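Getting more life out of kitchen cloths

A dishcloth that smells has usually been left in a heap. Washing it more often helps less than drying it faster, so start with where the cloth goes at the end of the day. A rail, a hook or the oven door handle will do. The faucet neck is a poor spot, as the cloth gets dripped on and the fold in the middle stays damp until morning.

Wring from the ends toward the middle, shake the cloth out once, and hang it by a full edge. Hanging by one corner leaves a thick rope of wet fabric at the bottom. 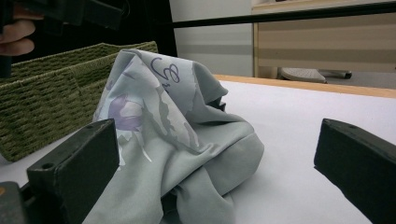 By Anjani Wuisan
Household Tips, October 2026

Keep colors for jobs. In my kitchen the pale green cloths are for counters, white is for dishes and anything striped has been demoted to the floor. Guests pick this up quickly if the cloths hang in separate places. Once a cloth has been on the floor it does not go back, even after a hot wash.

Washing

Collect used cloths dry. If they go into the hamper wet, everything under them picks up the smell. I run a load every 2 days on the hottest setting the care label allows, with the normal amount of detergent and no fabric softener. Softener coats the fibers, and a coated cloth pushes water across the counter instead of soaking it up.

If you already have a drawer full of softened towels, wash them twice with a cup of white vinegar in place of detergent. Never put vinegar in the same load as chlorine bleach.

Grease is harder. Rub dish soap straight into the spot, leave it for an hour, then wash as usual. For tomato and curry, rinse from the back in cold water first – hot water sets some stains – and dry the cloth in the sun if you have any.

Cloths used to wipe up linseed oil or other drying oils are a separate matter. They can heat up and catch fire in a pile. Lay them flat outdoors, away from anything that burns, until they are stiff, and keep them out of the dryer altogether.

Cutting down old sheets

A worn cotton sheet makes good cloths. Cut off the elastic and the thin part in the center, then snip the edge and tear along the grain. Zigzag the edges if you want them to last. Leave them raw for shoe polish and paint, where you will be throwing them out anyway.

Máté Sárközi wrote in after the February page to say that old flannel pajamas work better than sheets for windows. I tried it and agree, provided the buttons come off first.

Next month: storing onions and potatoes.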